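3.2 Transfer of mixed produce from carrier bag to basket

Thin plastic carrier bags remain a common way of bringing loose fruit and vegetables home, and the first task on arrival is usually to move the contents into something rigid. Greenwood and Ouazzani treated this as a single step in their household survey. We divide it into three phases: opening the mouth of the bag, lifting out the items, and settling them in the basket.

The Jultorton inventory lists 278 unpacking episodes coded under this scheme. Coding was carried out by Yeoman and checked by Ferraro in September. An episode begins when the bag is first touched after being set down and ends when the last item is released. Items that roll out of the bag unaided are coded separately and are excluded from the lift count.

Two properties of the bag affect the coding. A film bag keeps no fixed shape once set down, so its mouth may fold over the produce and has to be held back. It may also lie over the rim of the basket, in which case the boundary between "in the bag" and "in the basket" is taken as the edge of the film. Baskets with low sides were preferred, as the height of the lift then varies little between items. Perforated bases were accepted without restriction.

Figure 3 gives views from the bag-to-basket task. 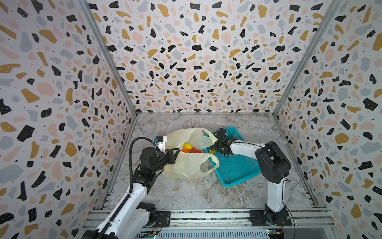
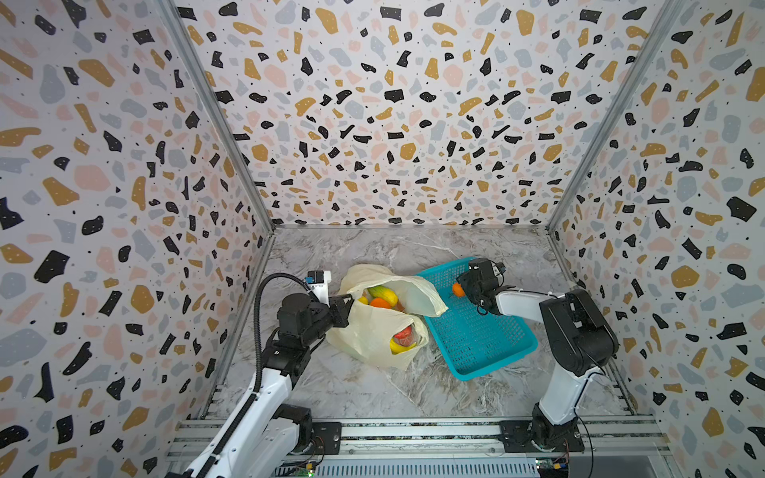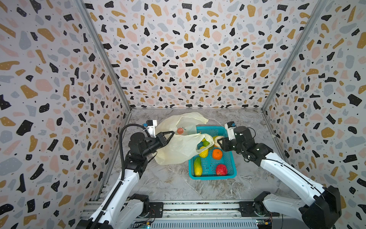
Figure 3. Bagged produce and the receiving basket on the marble-effect surface.

Is an item counted as transferred when it leaves the bag or when it reaches the basket?

It is counted when it comes to rest in the basket. An item dropped on the way and picked up again is entered once, with the drop noted in the remarks column.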